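Two weeks with the Brikach two-arm kit

Quick one before I lose the notes. We've had the Brikach tabletop kit on loan since the start of October and it goes back to Sandley soon, so this is me typing fast with cold coffee.

What you get: two arms, the frame, cables, a handheld controller, a parts bag. Price on the quote was $479 a month on the rental plan, minimum 2 months. Table top is extra. Yes really. Setup took Lingyun Dai and me one long afternoon, most of it cable routing. The manual has 89 pages and the bit on cable clips is half of one.

Stuff I liked

Clamps straight to the frame rail, no drilling. Both arms reach the middle without a fight. The little green light near the gripper is easy to spot from across the table, sounds dumb, I used it constantly. And the sorting demo is a decent starting point. Spread your bits out, set out some baskets, go.

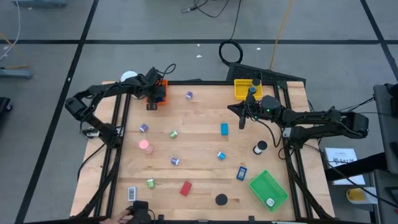 Stuff I didn't

Cables. Cables cables cables. They loop over the arm segments and I spent way to much time tucking them back. Brikach sells a sleeve set for $40 which should be in the box, come on.

Small round things are hard. Spools roll if you breathe on them. Blocks were fine most days. Flat discs, ugh, the fingers want something to get hold of and a disc lying flat gives them nothing. Muchen Du had better luck coming in at an angle and dragging it first. I never got the knack.

Also the baskets. Kit doesn't include any, so buy your own and get different colors, makes it much easier to call out what goes where. Dice are a great test object by the way. Cheap, all the same size, and you can see straight away if a row is crooked. We set ours out in two rows of four in the green basket and I was weirdly proud.

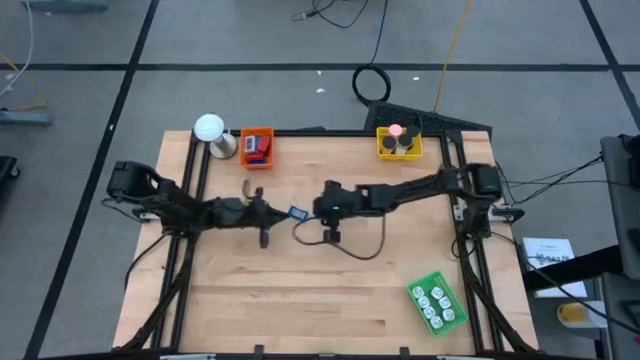 Dice in the green one, pucks and the pink ball in the yellow.

Support: emailed twice. First reply same day, second one took forever and told me to update the controller, which I'd already done. Fine, whatever.

Would I keep it? For a teaching room, yes I think so. For anything with a deadline, no, I'd look at the Lolluvham one first, Kang has been on at me to try it and they include the sleeves. Will post if they send a unit. Return box for this one still has to be found, I think it's under the stairs.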